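Cudutcombe Allotment Association
Minutes of the meeting held 2nd March, Cloltbridge Road hall

Chair: Chidubem Nwankwo
Minutes: Cheng-en Wei

1. Minutes of the last meeting
Agreed with one change. The lock on the lower gate was replaced, not repaired.

2. Water
The supply goes back on when the frosts are done. Chidubem has a quote of $700 from Makori for a new line to the top plots. Members felt this was high. Cheng-en will ask Jenier for a second quote. The tank by plot 7 still leaks at the tap.

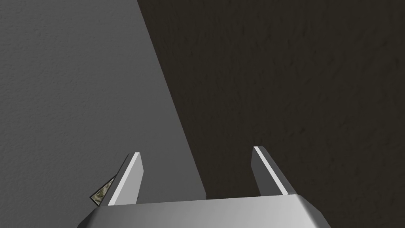 Can members run a hose overnight if they use a timer?
Hoses must be attended at all times, timer or no timer, under rule 7. Watering cans may be filled at any hour.

3. Rents
Rents stay the same this year. Two plots have not paid and will get a second letter. Anyone giving up a plot should clear it first and hand back the gate key.

4. Compost and wood chips
The last load of chips was left across the path and blocked the carts. The next load goes inside the lower gate. No cooked food in the shared bins, please. 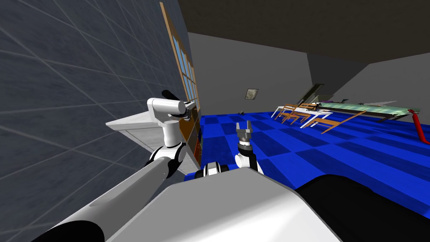
The bins by the hedge are full and will be turned before the plant sale. Cheng-en has the forks.

5. Plant sale
To be held in May. $300 set aside for tables and signs. Tomato and squash starts are wanted most. Label pots with the variety.

6. Any other business
Bonfires: none before dusk. Plot 2 asked to put up a small shed. Agreed.

Meeting closed.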